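Pannengalerie: Der Sommer, in dem der Wäschekorb gewann

Bilder und Notizen aus der Werkstatt, zusammengetragen von Benedikt Lenz
Stand: 26. Juni 2023

Wer unsere Seite kennt, kennt die Galerie mit den gelungenen Sachen. Sie ist kurz. Die mit den Pannen wächst schneller, und weil Volker Heitmann meinte, man könne aus ihr mehr lernen (er sagte es mit dem Gesicht eines Mannes, der gerade eine Sicherung gewechselt hat), bekommt sie jetzt eine eigene Seite.

Es geht um Pramidier, unseren zweiarmigen Haushaltsroboter auf fahrbarem Untersatz, und um die Aufgabe »Wäsche aus dem Korb holen«. Im Projektantrag stand sie unter »einfache Einstiegsszenarien«. Den Antrag hat Till Haberkorn geschrieben. Er bügelt seine Hemden bis heute selbst.

Der Fehler, von dem hier die Rede ist, hat uns den größten Teil des Frühjahrs gekostet. In der Kurzfassung: Ein Greifer meldete »offen«, war aber zu. Oder er meldete »zu« und hatte nichts in der Hand. Manchmal meldete er gar nichts, und das waren die angenehmen Tage, denn dann blieb die Maschine wenigstens stehen.

Angefangen hat es beim Korb. Jörg Eichhorn hatte die Greifkraft an Schaumstoffwürfeln eingestellt, und an Schaumstoffwürfeln war sie tadellos. Stoff dagegen gibt nach, rutscht, legt sich in Falten und hängt sich an Stellen ein, an denen laut Konstruktionszeichnung gar nichts zum Einhängen ist. Beim ersten ernsthaften Versuch zog der linke Arm an einem Tuch, das sich in der Korbwand verfangen hatte. Der Roboter zog weiter. Der Korb kam mit. Dann kam der Korb noch ein Stück mit, dann kippte er, und Jörg drückte den Not-Halt. 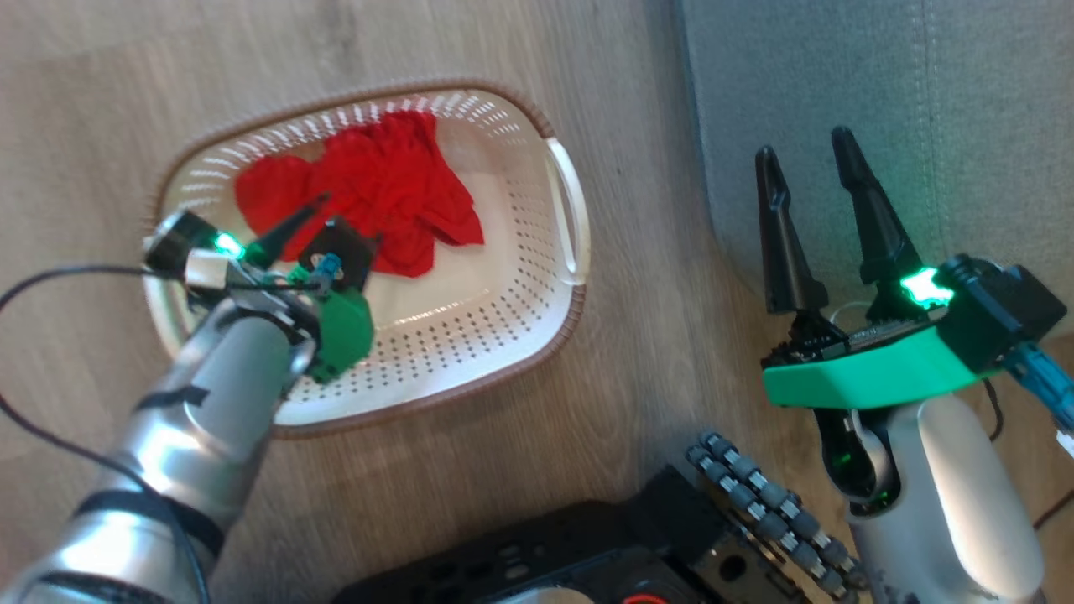 Der Not-Halt funktionierte übrigens, das sei zu seiner Ehre gesagt. Er schaltete die Antriebe ab, ganz wie vorgesehen. Leider bedeutete »Antriebe ab« bei unserem damaligen Aufbau auch »Arme sinken lassen«, und ein Arm, der langsam auf eine Hand herabsinkt, ist zwar langsam, aber eben auch ein Arm. Simão Paiva hatte die Hand gerade weggezogen. Passiert ist ihm nichts. Er trank danach einen Kaffee und schrieb eine Störungsmeldung, die bis heute als die unfreundlichste im System gilt.

Seitdem gilt: Wer am Korb hantiert, tut das bei abgestützten Armen. Zwei Holzböcke aus dem Baumarkt erfüllen den Zweck. Volker hat eine Zeichnung dazu gemacht, mit Bemaßung, Schriftfeld und Änderungsindex. Es sind Holzböcke.

Zurück zur falschen Meldung. Wir hatten der Reihe nach im Verdacht:

Die Software. Die Software steht immer zuerst im Verdacht, was Till persönlich nimmt. Er hat die Greifroutine zweimal neu geschrieben. Beim zweiten Mal war sie kürzer und genauso kaputt.

Die Stromversorgung. Ein Netzteil von Ritar, das brummte. Wir haben es getauscht. Das neue brummt auch, in einer anderen Tonlage.

Das Tuch. Ein ganzer Vormittag ging für die These drauf, der Stoff lade sich statisch auf. Jörg brachte Weichspüler mit. Die Werkstatt roch danach tagelang wie ein Hotelflur, und der Greifer log unverändert.

Und zuletzt das Kabel, das wir als Erstes hätten ansehen sollen. Die Leitung zum Endlagensensor lief am Handgelenk durch eine Schelle, die jemand sehr ordentlich festgezogen hatte. Bei jeder Drehung wurde sie ein wenig gequetscht. Nach 3000 Greifzyklen im Dauertest, die wir im November noch stolz ins Protokoll eingetragen hatten, war eine Ader gebrochen, aber so höflich, dass sie in fast jeder Stellung noch Kontakt gab. Nur eben nicht mit gestrecktem Arm und leicht nach innen gedrehtem Handgelenk. Man könnte auch sagen: nur nicht beim Griff in einen Wäschekorb.

Am Prüfstand sah man davon nichts. Dort saß der Greifer waagerecht eingespannt und bewegte sich wie im Katalog. Simão hat den Bruch gefunden, indem er das Handgelenk von Hand durch seinen Drehbereich führte und dabei auf das Messgerät schaute. Bei 43 Grad sprang die Anzeige. Er führte es zurück, sie sprang wieder. Er holte uns alle dazu und machte es noch einmal vor, vielleicht öfter als nötig.

Was seither anders ist, in der Reihenfolge, in der wir es hätten tun sollen:

Die Schelle ist weg. Die Leitung liegt in einer lockeren Schlaufe und darf sich bewegen. Schön sieht das nicht aus. Till nennt es »organisch«.

Die Steuerung glaubt dem Endlagensensor nicht mehr blind. Sie vergleicht sein Signal mit dem Motorstrom, und wenn die beiden sich widersprechen, bleibt der Arm stehen und wartet, bis ein Mensch kommt. In der ersten Woche kam sehr oft ein Mensch.

Die Zugkraft ist begrenzt. Hängt das Tuch fest, lässt der Greifer los. Der Roboter gibt jetzt also schneller auf als früher, und wir führen das im Bericht als Verbesserung.

Die Arme haben Haltebremsen bekommen. Die Firma Barbieri hat sie geliefert, nach 20 Wochen und vier Telefonaten, in denen uns jedes Mal versichert wurde, das Paket sei praktisch schon unterwegs. Die Holzböcke bleiben trotzdem. Simão besteht darauf, und mit Simão diskutiert in dieser Sache keiner.

Offen ist noch die Frage, wer die Schelle damals montiert hat. Im Montageprotokoll steht ein Kürzel, das sich als JE oder als TH lesen lässt, je nachdem, ob man Till oder Jörg fragt. Volker hat vorgeschlagen, Kürzel künftig in Druckbuchstaben zu schreiben. Auch dafür gibt es jetzt ein Formblatt.

Der nächste Testlauf findet drüben im Wiklow statt, wie wir den Anbau nennen, seit das Türschild des Vormieters nicht abgehen will. Geplant sind gemischte Wäsche, ein voller Korb und ein Roboter, der beides auseinanderhalten kann. Till hat das Szenario im Plan als »moderat« eingestuft. Ich habe vorsorglich einen neuen Ordner für diese Galerie angelegt.

Hinweise auf ähnliche Fehler an Handgelenksleitungen nehmen wir gern entgegen, am liebsten mit Kabelquerschnitt und Biegeradius. Wer uns Weichspüler empfehlen möchte, wendet sich bitte direkt an Jörg.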